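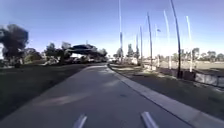 The student robotics club at Mendes College says its campus delivery robot, named Laltow, will be ready to carry packages between buildings by the end of March. Its record so far suggests that date should be written in pencil.

The club has spent two semesters and most of a $600 parts budget teaching the wheeled machine to follow the college's concrete paths without a person steering it. In the latest round of tests, Laltow was sent out 70 times. It finished 40 of those trips with no help. On the rest, a student had to step in.

"Forty is a good number for a club," said Nuno Leitão, the team captain. "We had zero last fall."

It may be a good number for a club. It is a poor one for anybody waiting on a package, and the conditions were kind. All the trips were made in dry weather, in daylight, and on a single route that includes the wide path beside the playing field. That path has a raised curb on one side, but on the other the pavement simply meets the lawn. Leitão said the robot tracks the curb well and has a harder time with the grass side, above all when shade falls across it.

Ilídio Torres, who wrote most of the steering software, blamed early failures on shadows that the program read as obstacles. He said a rewrite has fixed "the worst of it" - though the club could not say how many of the 40 clean trips came after the rewrite. The runs were logged in a shared notebook, and several pages have no times on them.

The team has also entered Laltow in the Giler Cup, a regional contest for student-built outdoor robots, where 3 of the judged tasks involve paths the machines have not seen before. Laltow has yet to try an unfamiliar path.

Subbarao Varghese, the engineering instructor who advises the club, was more careful than his students. He said he would like to see a full month of tests, some of them between classes when the walkways are crowded, before the robot carries anything.

"They've built a robot that can follow a path," Varghese said. "Delivery is a different job."

The mail office has not agreed to take part. Valter Bastos, who manages it, said he was shown a slide presentation in the winter and has not heard from the club again. His staff now makes the same rounds with a hand cart.

Leitão said the club plans to call him.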